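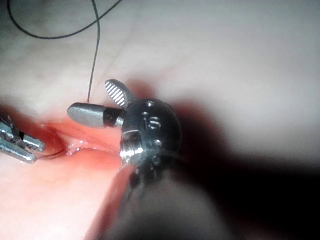

The Purves Poster Archive is a community collection of posters, flyers and ticket stubs in the town of Jullunach. It holds 1,718 cataloged items, most of them advertising events that few people attended. The archive is best known for its yearly screening and exhibition, held in August at the Plollon, a former dance hall with a working projector and a famously uncomfortable balcony.

200 shares

History

The collection began as a stack of leftover flyers in the back room of the Purves print shop, where unpaid orders were kept in case the customers came back. They rarely did. When the shop closed, the stack passed to a local history club, which argued for two winters over whether a flyer for a canceled concert counts as history. The club decided that it does, and canceled events now have their own drawer.

Collection

Items are sorted by venue, then by color, a system left over from the print shop and defended fiercely ever since. The largest group, 700 handbills from the Plollon, covers dances, amateur theater, health campaigns and one long-running feud over parking. Many carry a day and a time but no year, and dating them from paper stock and haircuts remains an inexact science.

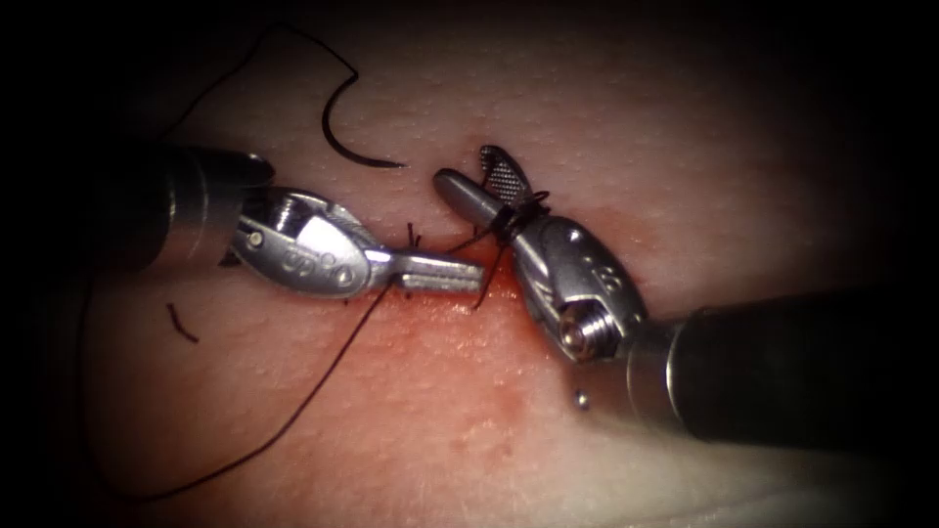 One visitor wrote in the guest book that sorting by color was maddening for ten minutes and then the only sensible way to find anything, though it would help if somebody settled whether teal goes with the greens. The archive has since moved teal to the blues. Complaints have continued at the same rate.

Screening and exhibition

Each August the archive hangs a themed selection in the Plollon lobby and shows a film upstairs. The evening usually starts at 7 p.m., or once the projector agrees. A discussion follows, and often outlasts the film. Attendance has reached up to 500, a figure that includes the line for the bar.

Skiltari

Skiltari is the archive's newsletter, printed on whatever paper is left over from the exhibition labels. It publishes new acquisitions, corrections and corrections to the corrections.

3 comments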